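Contents | Previous | Next | Glossary | Index

Chapter 6
What Is This Color Called?

Open any catalog of cloth or house paint and you will find colors with names. The names sound exact. A buyer in one city reads "mauve," a seller in another reads "mauve," and both believe they have agreed on something. This chapter asks whether they have, and the answer we reach is less cheerful than the one most trade manuals give.

Consider the Dromlow color list, first printed in 1911 for drapers and revised several times since. The early edition had 446 named shades. The current one has 2360. The publishers present this as progress. We should ask what kind. If people could tell apart and remember 446 colors by name (a doubtful claim to begin with), it does not follow that they can do the same with five times as many. More likely the later names serve the person printing the list and do very little for the person reading it.

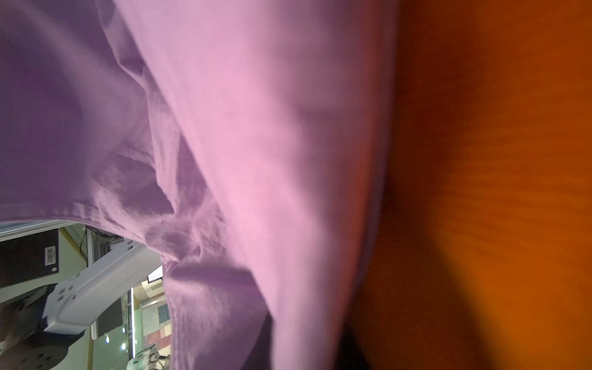
A color name assumes that the thing being named has one color. Printed swatches encourage this belief by lying flat, under even light, with a white border. Cloth in use does not lie flat. A soft pink-lavender fabric, left in a heap, turns rosy along a broad fold where light falls on it and goes violet and even purple down in the creases. Which of those is the color of the cloth? The usual reply is "the color it would have if you smoothed it out," but smoothed out where, and under what lamp? The Dromlow list says "in daylight" and leaves it there, as though noon and late afternoon were the same.

None of this means that color words are useless. It means they have a narrower use than we are told. When you ask someone to hand you the orange one and there is a green one next to it, the word works perfectly well. It starts to fail when it has to separate one orange from another, and that is the job for which the long lists are sold.
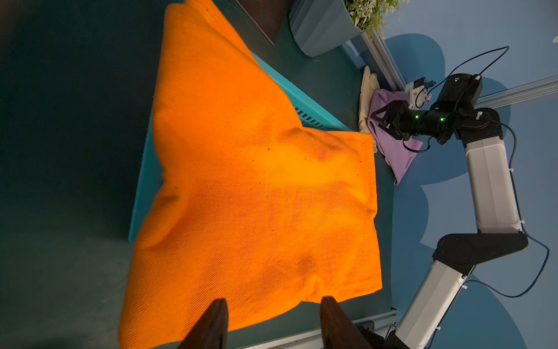
6.1 Names That Sell and Names That Sort

It helps to split color names into 2 groups. Sorting names are the short, old words: red, blue, green, brown, gray and a few others. Most speakers learn them as children and agree on the clear cases. Selling names are the rest. "Harbor Mist" does not sort anything. Read it aloud to a room of people and ask each to pick a paint chip, and you will get grays, blues, greens and at least one beige.

The firm of Zurnness, which supplied curtain fabric to hotels, kept both kinds in its order books for many years. The order clerks wrote the selling name on the customer's copy and a sorting name with a number on the copy that went to the dye room. We take that habit as good evidence of what the trade thought of its own vocabulary. A word the dye room would not use is a word that did not help anyone make the color.

6.2 Where One Word Stops

Between blue and green there is a long stretch where English speakers disagree, and not only with each other. Asked again after lunch, the same person may move the line. "Turquoise," "teal" and "aqua" were supposed to settle the matter. They gave us three more borders to argue over.

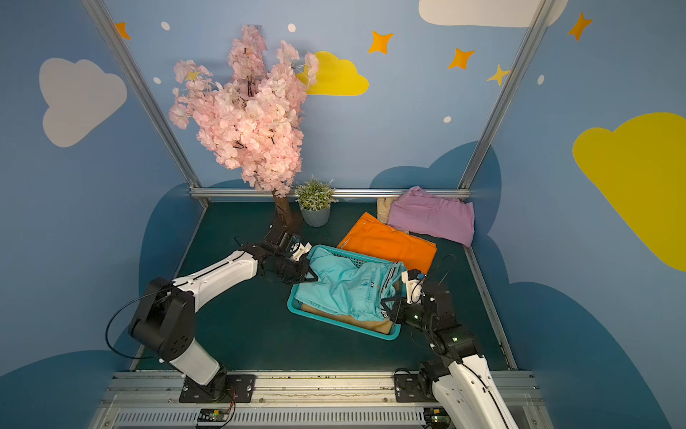 You are making too much of this, one reader wrote after the first edition, adding that anyone who works with dyed yarn learns the difference between teal and turquoise in a month and never thinks about it again. That may be true within one workshop. The test is what happens when the yarn is sent to another workshop that learned its words from somebody else. In the Cairns exercise at the end of this chapter, you will try to order a color using words alone and compare what you meant with what your partner chose. Keep your first answers, including the embarrassing ones.

Before reading on, write down your own rule for where blue ends. Section 6.3 will need it.

Previous: Chapter 5 Review | Next: 6.3 Testing Your Rule

Reader comments

Comment: Used this in an evening class. The Harbor Mist paragraph started a real argument. We had two beiges.

Comment: I think the chapter is unfair to long color lists. A number next to the name fixes most of these problems, and the authors only mention numbers once.

Comment: Is there an answer key for the Cairns exercise? The link in the index goes to Chapter 4.

Plomamis Textbooks | Contact | Copyright Plomamis, all rights reserved | Back to top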